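Revista > Casa > Armarios y ropa blanca

El verde menta no se va de casa

En casa de Lucrezia Negri, la ropa pequeña se dobla en octubre, cuando ya refresca por las tardes y hay que decidir qué pasa al primo menor y qué se queda un verano más. Lucrezia lleva más de 200 camisetas dobladas desde que empezó a llevar la cuenta en una libreta (la libreta también es verde), y sostiene con mucha calma que una camiseta infantil es más difícil que una sábana bajera. Tiene poca tela, las mangas son cortísimas y cualquier arruga del pecho acaba convertida en un pliegue torcido.

Su método empieza siempre igual, con la prenda boca arriba sobre una superficie blanca y despejada en el centro, el cuello arriba y las mangas bien abiertas a los lados. Luego pasa la palma desde el pecho hacia el bajo, sin apretar, y solo entonces mete las mangas. El verde claro jaspeado, dice, es agradecido: disimula las arruguitas y queda precioso en el cajón junto a los blancos.
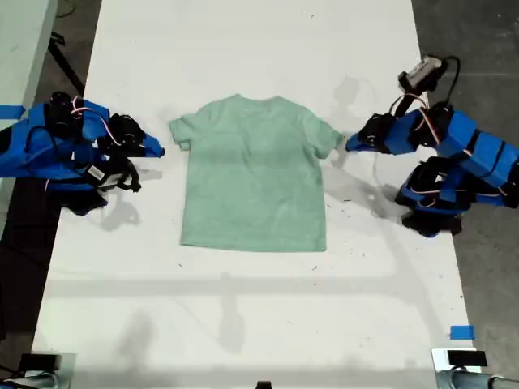
La pelusa, esa vieja conocida

Con el rizo la cosa cambia. Misaki Chiba, que durante años surtió de toallas a una pensión pequeña y ahora asesora a la tienda Magesa, nos habló de la pelusa con un cariño inesperado. Aparece en los filtros, en las esquinas, en los dedos, y se agarra a todo lo que encuentra. Misaki recomienda lavar las toallas nuevas 2 veces antes de estrenarlas, sin suavizante, y sacudirlas bien al tenderlas (¡en el balcón, por favor, y no en el pasillo!).

Después viene el repaso, que ella hace sin prisa y con la radio puesta: se extiende la tela, se van retirando los mechones grises uno a uno y se revisan sobre todo las puntas y los dobladillos, donde el tejido es más grueso y todo se engancha.

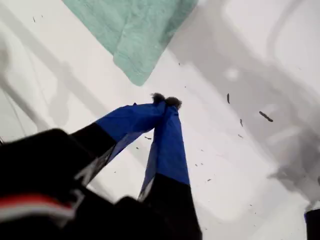 Un mechoncito de pelusa y, muy cerca, la punta de la tela verde claro.

Lucrezia guarda las toallas en el estante de abajo y las camisetas en el primer cajón, de pie, en filas de 6. La menta va delante.

Contacto | © Revista Drarnard | Volver arriba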